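Subject: Re: [trosteo-list] Dellano demo tape, the "kitchen" one

Thiện Tôn wrote:

> Quick question for the old-timers. I found a cassette in a box lot
> that says DELLANO KITCHEN DEMOS on the spine, no date, no label.
> Side A has seven songs and side B is blank except for a bit of
> somebody tuning. Is this the same tape that was sold at the Trosteo
> shows or is it something earlier? The second song has a verse I've
> never heard on any version. I also wrote to the band's old PO box
> years ago and never heard back, so I figured I'd ask you all first.

Hi Thiện, and hi everybody,

Oh boy, I've been waiting for one of these to turn up again! What you've got sounds like the first run, the one that went out by mail before there was any merch table to speak of. The tape they sold at the shows had nine songs and a blue insert with the lyrics typed up (badly – "Harbor Lights" is missing its whole chorus). If yours has seven songs and a blank side B with the tuning on it, I'd put money on the mail version.

The extra verse in the second song is the giveaway for me. They dropped it when they re-recorded everything for the Netura LP. I only know it because my copy came with a letter, which I've typed up for this list before, but that was back when we were on the old server, so probably half of you never saw it. I had written to complain, if you can believe that. I was 15 and very serious and I told them the verse about the brother was "lazy writing." Two pages! And the singer wrote back by hand, in green pen, and said:

"You're right about the brother. I don't have a brother. I'll take him out if you promise to send me something you wrote."

I did send something. It was a poem about a bus and it was terrible, and I never got another letter, and I don't blame them one bit. But the brother was gone by the time the LP came out, so I've been walking around ever since thinking I edited a Dellano song. 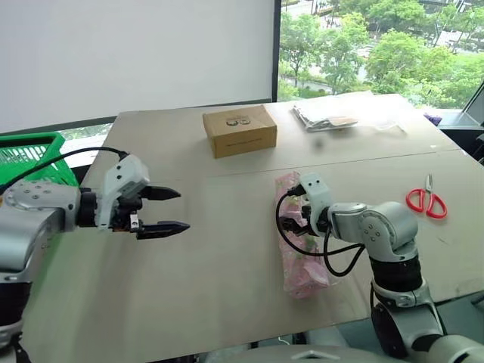

The worktable, October

On numbers, the figure that always gets passed around is 3000 copies, but I think that's the LP pressing and people mixed them up. The old fanzine, Tô, printed a short piece on the tapes and said they were dubbed at home in small batches, with 73 mailed out in the first go. I've still got that issue somewhere, the one with the stapled-in flexi ad. If anybody has it handy, please check page 7 for me, I may be remembering the wrong issue.

One thing to look at, Thiện: does your shell have screws or is it welded? Mine has screws, and so did the one that got traded on here in 2000. Also check whether the song titles on the card are handwritten or photocopied. Mine are photocopied but the spine is in ballpoint, all caps, just like you describe.

Please don't play it too many times before you've made a transfer. I wore mine out and the start of the third song is mostly mush now. If you do get a good transfer I would love to hear that verse again, brother and all.

And if you still have a copy of whatever you wrote to the PO box, post it! I can't be the only one here who sent them an embarrassing letter.

Back to digging for that fanzine.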